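Aus dem Labor: Trondora lernt den geraden Strich

Ein senkrechter Strich auf einem Whiteboard klingt nach der leichtesten Aufgabe der Welt, und genau deshalb mögen wir sie so! Der Stift muss mit dem richtigen Druck aufsetzen, die Tafel gibt ein wenig nach, und jeder Fehler bleibt gut lesbar stehen.

Trondora, unser Verfahren für kontaktreiche Bewegungen, lernt zuerst aus 100 vorgeführten Strichen. Danach übt das Modell in der Simulation Loltari weiter, mit 2.000 Varianten von Stiftwinkel, Reibung und Tafelabstand. Neu ist, dass Außenkamera und Handgelenkkamera getrennt kodiert werden und das Modell selbst gewichtet, welcher Ansicht es gerade traut. Kurz vor dem Aufsetzen kippt die Gewichtung fast immer zum Handgelenk (das hatten wir gehofft, aber so deutlich nicht erwartet).

Whiteboard-Aufbau, Außenansicht und Blick vom Handgelenk:
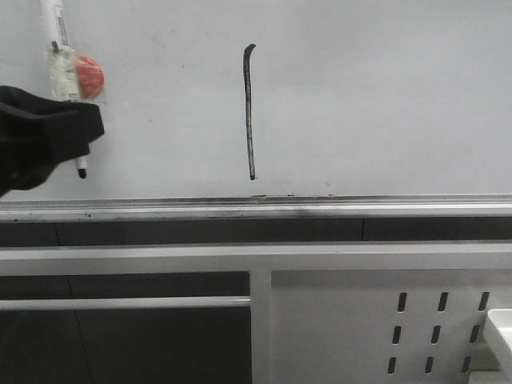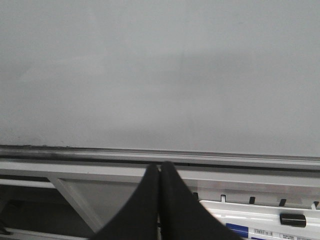
Am meisten freut uns, dass schon 800 Simulationsvarianten für stabile Ansätze reichten. Bei Kurven hakt es noch, vor allem beim Richtungswechsel. Der Code kommt im Dezember ins Ayaaba-Archiv.

Kommentare

tafelfreund: Schöne Arbeit! Habt ihr das auch mit fast leeren Stiften probiert?

mk_regelung: Mich würde der Kraftverlauf beim Absetzen interessieren.

Kontakt: Redaktion Prurnari | © Prurnari | Nach oben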